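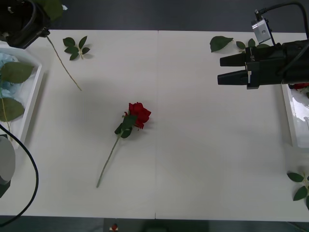 ## 29th October

Well, it has been one of those days where I sat down after breakfast meaning to do one small thing and looked up to find the streetlights on. The small thing was the stairs in the Roswood keep. If you stand on the third step and swing a lantern, the light goes straight through the wall and turns the pantry on the other side a lovely, wrong orange. I have known about this since April and have been walking past it the way you walk past a cupboard that doesn't quite shut.

So I fixed the wall. Then of course the fix made the wall solid to arrows from one side only, which Edith found within minutes of pulling the new build (she has a gift, she really does), and we spent the rest of the morning laughing about it on the phone and shooting at each other through the masonry. I won, but only by standing on the correct side. She says that shouldn't count. I have written it down here, so it counts.

After lunch I got back to Zellum, the marsh village, which is supposed to be the part of the mod I'm proudest of and is mostly a lot of fog and three goats. The ferryman finally talks! He has 14 lines now, and he says most of them in the right order. He still greets you as though you've just met after you've paid him, rowed across with him and been told about his late wife, so there is a flag not being set somewhere in his dialogue. I hunted for it until my tea had a skin on it, then gave up and wrote him a new line about his poor memory. It may stay in. I rather like him forgetful.

Austra Krūmiņa sent over the new music for the crossing, and I have to put down how much I loved it before I forget what it felt like to hear it the first time. It's very slow, with a low humming part that comes in when the boat leaves the reeds, and then it just sort of opens up. I played it over the ferry ride seven times and didn't fix a single thing while I was doing it. The loop has a little click at the end, and she already knows and has apologized for it twice, bless her. I told her to take as long as she wants. She's moving apartments, and she's got enough boxes to deal with without me fussing over a click.

The less cheerful business was the save files. Anyone who started in the old version and slept at the inn in Vutport will wake up underneath Vutport, looking up at the bottom of the harbor. I think I know why (I moved the inn, and the bed didn't hear about it), but repairing it for people who already have a save is another matter. Edith thinks we should just say in the notes that old saves won't carry over. I can't quite make my peace with that. Somebody wrote to us last week with 398 hours in one character, and I keep picturing that poor elf lying in the dark under the fish market.

I'll try one more idea tomorrow, a check that runs when the game loads and nudges you up to the street if you're below the ground. If it works it'll take about 2 hours, and if it doesn't I'll let Edith write the note, she's kinder at it than I am.

Kivi, the horse, still can't go backward. I had promised myself I'd look at her today and I didn't even open the file. She's been stuck facing the stable wall so long that I've started putting hay there.

Soup for supper, the last of the squash. Must remember to back up the Zellum folder before I touch anything in the morning, and to call Austra about the boxes.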